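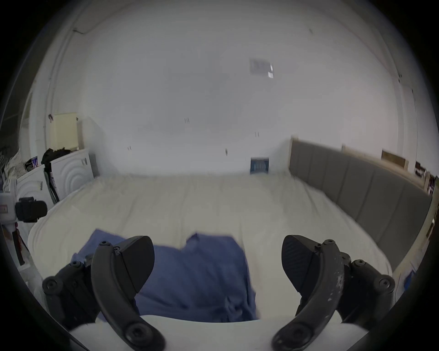
**Torneio Sullamo de ténis regressa em outubro aos courts da Kesudska, com quadro de 32 jogadores e pares mistos pela primeira vez**

9 de agosto de 2021 – É com uma alegria difícil de disfarçar que a Sullamo anuncia o regresso do seu torneio de ténis amador, marcado para outubro, nos courts de terra batida da Kesudska. Depois de uma edição que ficou pelo caminho e de muitos meses a responder à mesma pergunta (por telefone, por correio eletrónico e até na fila da padaria), podemos finalmente dizer que sim, há torneio, e que as inscrições já estão abertas a jogadores de todos os clubes da região.

O quadro principal de singulares terá 32 jogadores, homens e mulheres em provas separadas, e será antecedido por uma fase de qualificação para quem não tem classificação ou para quem esteve parado e quer voltar devagarinho. Os encontros disputam-se à melhor de três sets, com super tie-break a substituir o terceiro nas rondas de qualificação. A grande novidade é a prova de pares mistos, pedida há tanto tempo pelos participantes mais fiéis que já nos custava olhá-los nos olhos sem uma resposta. Cada par escolhe o seu nome, que ficará escrito no quadro afixado junto à entrada, e contamos com a imaginação habitual dos inscritos, dentro dos limites do bom gosto!

«Joguei a primeira edição com uma raquete emprestada e perdi logo na ronda inaugural, com um 6-1 que ainda hoje me recordam ao jantar», conta Damian Wróbel, diretor do torneio. «Fiquei para ver os outros jogos e acabei por passar lá o fim de semana inteiro. Gostava que quem vem agora pela primeira vez sentisse essa mesma vontade de ficar, mesmo que a esquerda não saia como nos treinos.»

A Academia Pawłowska volta a juntar-se à iniciativa e vai orientar as sessões abertas para crianças a partir dos 7 anos, que decorrem de manhã, antes dos primeiros encontros. As raquetes e as bolas são fornecidas, e basta trazer ténis de sola lisa, um chapéu e uma garrafa de água. Os pais podem assistir da bancada lateral, e quem quiser experimentar umas pancadas no fim da sessão será muito bem recebido no court do fundo, onde a rede é um pouco mais baixa e ninguém leva o resultado demasiado a sério.

Também a Ito, oficina de encordoamento, estará presente durante todo o torneio. Os jogadores podem deixar a raquete ao chegar e levantá-la no mesmo dia, com a tensão que preferirem. Para quem nunca pensou muito no assunto, e sabemos que são bastantes, a equipa da oficina terá todo o gosto em conversar sobre cordas, grips e aquela vibração no cotovelo que aparece sempre na segunda semana de treinos.
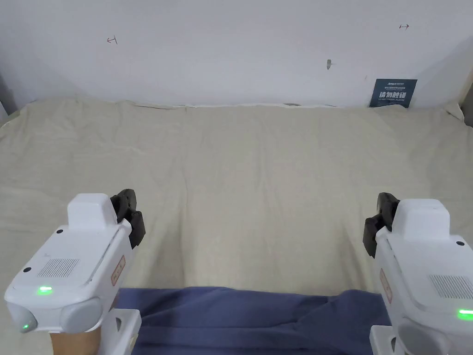 *Cartão azul-escuro encostado à parede, com os caracteres «请勿触碰» («por favor, não tocar»).*

No plano desportivo, o sorteio será feito na véspera do primeiro encontro, no bar da Kesudska, com entrada livre. Haverá quatro cabeças de série em cada quadro de singulares, definidos pelos resultados da última edição disputada. Nos pares mistos o sorteio é puro, sem proteções, e por isso pode muito bem acontecer que os favoritos se encontrem logo de início. As meias-finais e as finais jogam-se no court central, onde a bancada foi aumentada e passa a receber quase 500 espectadores.

A inscrição custa 20 euros por jogador, em singulares ou em pares, e inclui as bolas, a camisola do torneio e o almoço do dia das finais, servido nas mesas compridas debaixo dos plátanos. Quem se inscrever nas duas provas paga apenas uma vez. Em caso de chuva, os encontros passam para os dois courts cobertos, com o horário reajustado e afixado na receção; pedimos desde já alguma paciência, que a terra batida tem os seus caprichos e nós já aprendemos a respeitá-los.

A entrada para o público é gratuita em todos os dias. O bar abre à hora do primeiro aquecimento e fecha depois do último aperto de mão, o que em anos anteriores chegou a ser bastante tarde.

**Inscrições e informações**

As fichas de inscrição estão disponíveis na receção da Kesudska e na Academia Pawłowska. Os jornalistas que pretendam acompanhar o torneio ou entrevistar Damian Wróbel podem dirigir o pedido ao gabinete de comunicação da Sullamo, indicando o órgão que representam e os dias em que contam estar presentes.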